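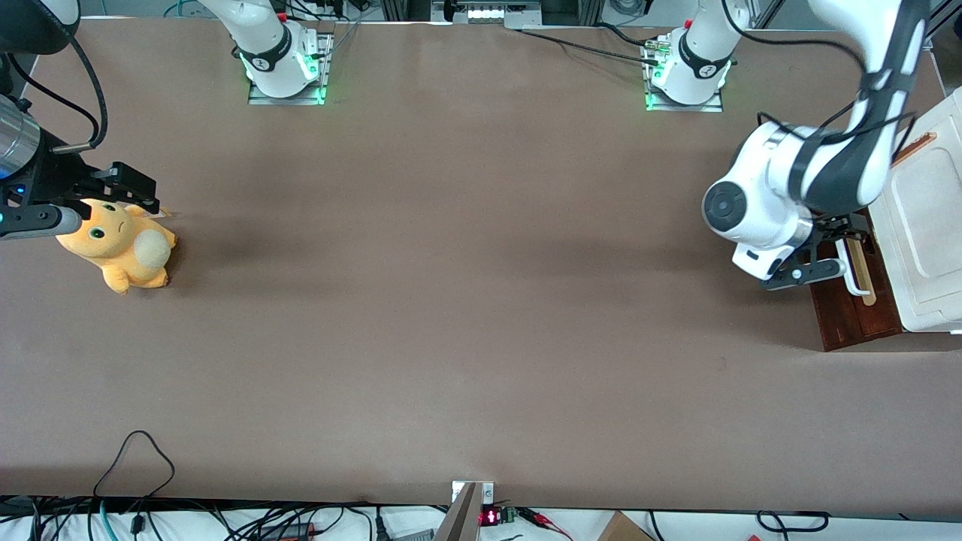

Covering a bench with paper gives you a clean, matt surface that can be replaced when it marks, and it suits any job where glare or scratches get in the way. The method below uses one continuous sheet taken off the roll, with no joins in the working area. A smooth taupe covering is a good choice for general work: it runs from the far side of the bench nearly to the near side, and the strip left over at the near edge can take the cables. Equipment on flat metal plates should go at the far side, where the plates will spread the load and do not mark the paper.

What you need
Heavy wrapping paper on a roll, wider than the bench is deep
Low-tack tape, such as Kondow
A steel rule and a sharp knife
A soft cloth
A felt-covered block or an old squeegee

Preparing the bench
Remove everything and wipe the top down. Scrape off old glue, as any lump will show through and will blunt a pencil later. Leave the surface to dry fully. Paper laid on a damp top will cockle and has to be thrown away.

Cutting
Unroll the paper face down overnight to take out the curl. Cut it 6 cm longer than the bench. Our bench needs a piece 71 cm deep, but measure your own at both ends and use the larger figure. Cut on a spare board with the knife held upright against the rule, making two light passes.

Laying
1. Line the sheet up with the far edge and tape the two far corners.
2. Roll the loose end back towards the tape.
3. Release it slowly, pressing from the middle outwards with the block.
4. Pull the near edge taut by hand and tape it every 20 cm.
5. Fold the spare length under each end and tape it to the underside.

If a ridge forms, lift the nearest tape and repeat step 3. Do not press it flat, or it will crease.

Upkeep
Brush off dust with the dry cloth. Small cuts can be closed from below with a strip of tape. Grease cannot be removed, so change the sheet when it starts to pass on to the work. Magesa tape leaves a residue on varnished tops if left on for more than a few months; white spirit on a rag will shift it.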